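Clurport Nature Board > Mammals > Do opossums really clear a yard of ticks?

chukwuemeka_c
9:14 am
Saw the poster again at the Gerenwood trailhead. "One opossum eats thousands of ticks every season!" with a cartoon opossum wearing a bib. I have been hearing this for years and I would like to know where it comes from. Opossums are slow, they see poorly, and they walk around at night. A young tick is the size of a poppy seed. How is that animal picking thousands of them out of the grass?

I like opossums fine. I'd still like to see somebody find a tick inside one.

marta_sym
9:40 am
They don't pick them out of the grass. The ticks climb on the opossum and the opossum grooms itself and swallows them. They groom a lot, more like a cat than you'd think. So it works more like a trap that walks through the brush all night. I don't see what's so hard to believe.

chukwuemeka_c
9:58 am
I believe they groom. I believe they swallow a tick now and then. Going from there to thousands is the part I want shown to me.

bkuzmenko
10:31 am
As I understand it the number comes from a cage test. You put ticks on a captured animal, leave it in a wire cage with a tray under it for a few days, and count the ones that drop off full of blood. The ones that don't turn up in the tray get counted as eaten. Then somebody multiplies by how many ticks a wild one probably meets in a season.

See the hole in that? A tick that isn't in the tray could be in the tray, squashed and missed. It could still be in the fur. It could have walked off. "Not found" became "eaten" and then it became a poster.

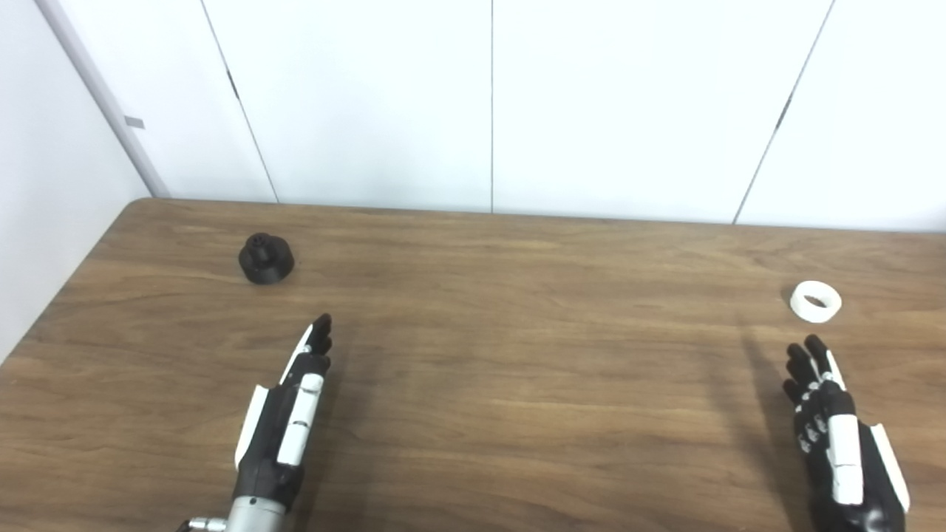

Table and back wall, toward the left corner

Anyway, if you want to know what an animal eats, look in its stomach or its droppings. When people have opened up wild opossum stomachs and looked at the bits under a lens, they find beetles, worms, snails, fruit, bird parts, frogs, and a lot of garbage. Ticks are a no-show or close to it. A tick has a hard outer coat. Pieces of it ought to come through.

marta_sym
10:52 am
"Ought to." You're doing the same thing you accuse the poster of. Has anyone fed a known number of ticks to an opossum and checked how many pieces come out the other end? If chewing grinds them to paste then your stomach counts don't mean much either. They have fifty teeth in there.

bkuzmenko
11:05 am
Fair question, and I don't know of a feeding test like that. But they find legs from much softer bugs than a tick. If spider legs survive the trip, I'd expect some tick to.

ilango_kurian
11:47 am
I can add a little from our end. A few of us collected droppings along the Maksymiv creek trail, spring into summer, which is tick season here and a bad one. We ended up with 65 samples we were fairly sure were opossum. I washed each one through a sieve and went over what was left with a hand lens.

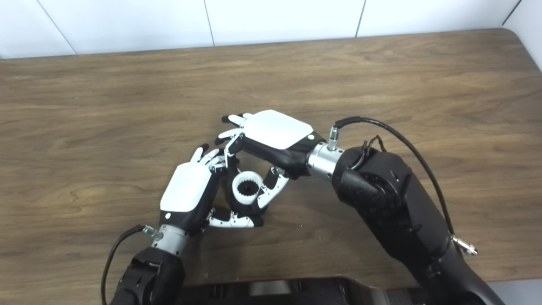
Most of it was seeds and beetle shell. Blackberry, pokeberry, a lot of grass, eggshell in several, and foil in one. I found no tick parts that I'd swear to. I had one leg I argued with myself over for an evening and it was probably a mite. I wouldn't publish it. "Fairly sure were opossum" is doing some work there, and raccoon and skunk can look close enough to fool me.

chukwuemeka_c
12:10 pm
That's more than the poster has.

bev_mckinnon
12:26 pm
I've lived on the edge of Gerenwood a long time and when we had opossums under the porch we had hardly any ticks. They moved on after the neighbors got dogs and the next year I was pulling ticks off my socks every day. I know what I saw.

bkuzmenko
12:39 pm
You saw two years. Was the second one wetter? More mice, more deer? Dogs next door carry ticks around too. I'm not saying you're wrong about your socks, only that the opossums leaving is one of five or six things that changed.

bev_mckinnon
12:51 pm
Well it's easy to say that from a chair. The dogs are treated, I asked.

marta_sym
1:15 pm
I'm with Bev that it's worth something. And Ilango, did you check your eyes against anything? How do you know you'd spot a tick part if there was one? If you mixed a few ticks into a sample and had somebody else wash it, would you find them?

ilango_kurian
1:33 pm
I did not and I should have. I have 300 dead ticks in alcohol from dragging a cloth through the brush, so there's no shortage. Someone else could spike a few samples and keep the list away from me. 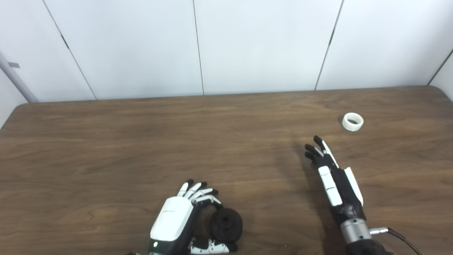 Washing the samples is the easy half, and the sorting is where I think I'd lose them. After an hour your eye gets tired and starts sliding past small brown things. I'd also change the surface. Look at the table in that last photo, brown with the grain running sideways across it, and then picture a young tick lying on one of those dark lines. You'd never see it. The wall panels behind it are a much better color for the job. White tray, good lamp, and a wet brush to push things around, and I'd do ten minutes at a time.

bkuzmenko
1:50 pm
White tray with a grid ruled on it, so you know which squares you've done. I'd want two people sorting the same sample separately too. If they disagree a lot then neither list is worth much.

chukwuemeka_c
2:08 pm
Does anybody have a count of how many opossums there even are on that creek? If there are three of them then I don't care how hungry they are.

ilango_kurian
2:20 pm
Not a real count. The trail camera at the culvert got 353 clips with an opossum in them, but that could be the same two animals going back and forth to the dumpster at the Detomden lot. One has a notched ear and she's in a whole lot of them.

chukwuemeka_c
2:31 pm
So 353 clips and maybe one busy lady with a bad ear. See, this is how posters get made.

marta_sym
2:44 pm
Fine, but be careful with the other direction. I've already seen people online say "opossums don't eat ticks, it was all a lie" and next thing they're asking how to get rid of them. They clean up dead things, they eat slugs and rotten fruit, and they mostly leave you alone. I'd keep them around if they never ate one tick.

bkuzmenko
2:57 pm
Agreed on that. I have one under my shed and it can stay. I just don't expect it to do pest control, and I'd hate for a parent to skip checking a kid's legs after a hike on account of a cartoon in a bib. Check behind the knees, along the hairline, and around the waistband.

bev_mckinnon
3:12 pm
I still say we had fewer ticks. But I'll save droppings if Ilango wants them. I've got one coming to the compost again since January.

ilango_kurian
3:20 pm
Yes please! Paper bag, gloves, write the day and the spot on it, and keep it somewhere cold. Not your kitchen freezer. Marta, would you do the spiking? You're the one who doesn't trust me.

marta_sym
3:26 pm
Gladly. I'm not telling you how many go in, and some bags are getting none.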